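Can it do the washing-up yet?

That's the question I get from my mother-in-law every Sunday, and since I started writing this column it's the question I get from most of you as well. Can it do the washing-up, can it fold a fitted sheet, can it put the shopping away without standing the milk on its side. I've been promising a proper answer since August, so I went to see Anjani Tjoa at Wetumano, the repair and refurbishing workshop out past the ring road, where they've been trying robot arms on the bench. No sheets there, I'm afraid! What they have is old office computers, heaps of them, and each one needs opening up, stripping, checking and putting back together before it can go off to a school or a charity.

I picked it because it sits halfway between a factory and a kitchen. A car plant knows exactly where every bolt is going to be. A kitchen knows nothing of the sort. A tower that has spent years under somebody's desk is a bit of both - the sockets are where the maker put them, but the cables are wherever the last person shoved them.

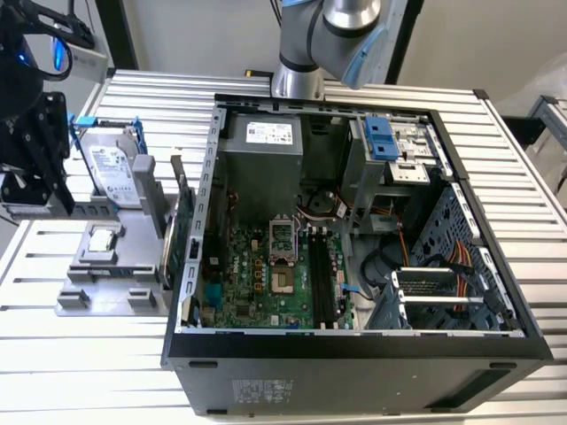 Anjani's view is that people worry about the wrong bits. Everyone asks her about strength and speed. She says a person on her bench can strip a tower in 10 minutes with the radio on, and she'd be quite happy with an arm that took three times as long if she could go home and leave it to get on with it. She can't, not yet. She tried it overnight once in the spring and came in to find it had stopped at the second machine and sat there politely until morning (I have worked with people like that, to be fair).

What holds it up is the small stuff. Cables, mostly. A cable never lies the same way twice, it springs back when you let go, and if you tug it to see what it's attached to you may find out the hard way. Trinh Phan, who looks after the software side, told me she'd swap every clever thing the arm does for one reliable way of moving a floppy wire to the left and having it stay there. I thought of my own attempts to get behind the telly and felt a good deal of sympathy.

Clips come next. We all undo clips without thinking: a lunchbox, a seat belt, the lid on the dishwasher tablets that's meant to keep children out and mainly keeps me out. You push, you feel a bit of give, you push slightly differently. Trinh reckons a good half of that is in the fingertips, and fingertips are where the machines are still behind.
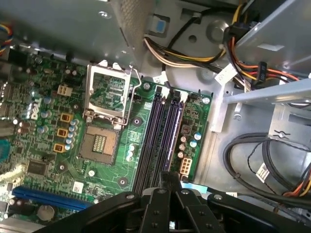
I did have a go myself, by the way. They let me put a processor in by hand, under supervision, and I was so frightened of squashing something that Oratile Kruger on the next bench asked if I needed a chair. You have to get it square and lower it and then not fiddle. My hands shook. A robot's don't, and I'll give it that one without an argument. Once it's in the right place it stays there as long as you like.

Getting to the right place is another matter. Oratile has been keeping a tally, on paper, stuck to the side of the filing cabinet, and on memory modules the arm currently gets it right first time in nearly 70 per cent of tries. A new starter on the bench is better than that by their first tea break. Then again, a new starter gets bored.
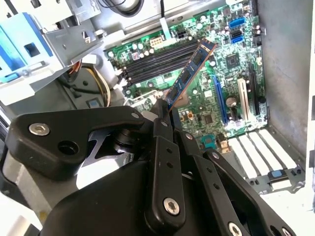
Memory is the job I'd show to anyone who thinks we'll all have a robot butler by Christmas. It's such a small task. Line it up, press, listen for the click. But a module gripped by its lower edge and tilted over the slots like that has to come round straight before it can go anywhere, and the fingers holding it are a good deal chunkier than the thing they're holding. You or I would roll it between finger and thumb and not even notice we'd done it. It's the same move as turning a plate round to fit the rack, which brings me back to the washing-up, and to my mother-in-law.

The other thing I took home was how much of the trick is tidying up beforehand. At Wetumano the parts get a holder of their own, so that the arm always knows where to go and which way up things are. Bayu Wibisono makes the holders and is on his second redesign since the summer. He told me, quite cheerfully, that most of automation is furniture. Now think about your cutlery drawer. Would you give every teaspoon its own slot, and put it back there each time, for the sake of not having to do the teaspoons? I wouldn't. I've got a drawer with a bicycle pump in it.
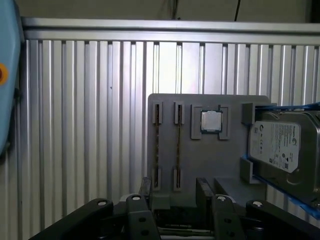

So where does that leave us? For the shop floor I'd say yes, in patches. If you've got one job, done over and over, with the parts laid out nicely and someone close by to sort out the muddles, it's worth a look, and Anjani thinks she'll have the memory step running on its own before long. She wouldn't be drawn on cables. For the house I'd say keep your rubber gloves.

Rohani Lubis has written in to ask whether the window-cleaning gadgets are any good on old sash windows. I've borrowed 2 of them and will report back next time, if they haven't fallen off.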